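Reading time: 5 min

Progress report: Play kitchen set, Mestska children's center
Prepared by Songül Ersoy for Gunnlaugur Oddsson, Ravine fund
May 27, 2020

Summary

The work on the play kitchen set is on schedule, except for the storage shelf. The food, dishes and table have been chosen and are laid out in the back room at Mestska. The small appliances are partly in place. We have spent less than planned on dishes and slightly more on the table. No change to the total grant is requested.

This report covers the second part of the project. The first part, which dealt with clearing the room and getting quotes, was reported to you in October and is not repeated.

The set

The original application listed a full kitchen corner with a stove unit, a sink unit and wall cabinets. After talking with the staff we cut this back to a table with loose items on it. The cabinets quoted by Fikitard would have taken up one full wall and blocked the radiator. A table can be used from more than one side, and the items can be put away when the room is needed for something else.

The table is white. We asked for a light color so that small pieces would be easy to find at cleanup time, and the staff agree that this was a good choice. The food is mostly fruit: banana, apple, strawberry and orange. There is also a bottle of ketchup, which the older children asked for by name when they were consulted last year.

For dishes we settled on a mix of plates, bowls and cups in different colors. The first plan was for a matching set. Mixed colors make it easier for an adult to say "put it on the pink plate" or "find the green bowl," and the language support teacher was strongly in favor of this.

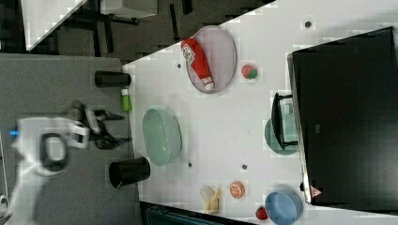

The dishes were bought in two orders. The first came from Bauerfeind and was complete. The second was short one box, and the supplier sent it on at no charge after a phone call. Receipts for both are in the folder with the earlier quotes.

We are still deciding how many items should be out at one time. The staff member who runs the afternoon group prefers fewer, and the morning group leader would like everything out. For now each group leader chooses. We will write down a rule once both groups have used the set for a full month.

Cleaning

All food and dishes are to be wiped down after each group. The instructions on the wall read as follows:

1. Move everything to one end of the table.
2. Wipe the empty end and let it dry.
3. Wipe each piece and set it on the dry end.
4. Wipe the rest of the table.
5. Check the floor under the table for small pieces.

We timed this with two adults and it was manageable between groups. With one adult it ran into the next session, so the schedule now has a longer gap after the morning group.

Budget

We set aside 300 for replacement pieces, as agreed. None of it has been used. Of the amount for dishes, 60 is left over, and I would like to move it to storage. Please confirm that this is acceptable. The table came in above the quote because of delivery to the second floor, and the difference was covered from the center's own funds.

Appliances

The application named a toaster oven, a kettle and a blender. The toaster oven is here and has a place on the table. It is the largest thing in the set and the staff wanted it kept to one side, leaving the middle of the table clear for plates and food. The plan for it is a simple breakfast activity in which children choose a fruit, a mug and a bowl, and then say what they are making.

The kettle has been ordered. The blender has been dropped from the list, because the model we wanted is no longer sold and the others we looked at had parts that were too small for the younger group.
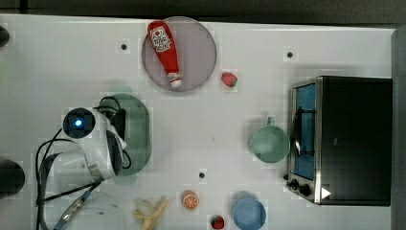 Storage

This is the one item that is behind. The shelf was supposed to be up by now, but the wall needs different anchors from the ones supplied. The landlord has to approve the drilling and has not yet replied to our second letter. Until then the loose items are kept overnight in bins in the office closet, which works but adds a trip down the hall at the start and end of each day.

If approval does not come, we will buy a freestanding shelf. I have a price from Fikitard that fits within the storage line if the leftover dish money can be added to it.

Staff training

Three staff members have been through the short introduction to the set. It covers the cleaning steps, the breakfast activity and where things are kept. The remaining staff will do the same session when they are back on the rota.

Next steps

- Receive the kettle and check it against the order.
- Settle the shelf, either on the wall or freestanding.
- Finish the introduction for the remaining staff.
- Collect written comments from both group leaders.
- Send you the final receipts and a list of everything purchased.

Questions about the figures can be sent to me at the center. I will need your answer on the dish money before the shelf can be ordered.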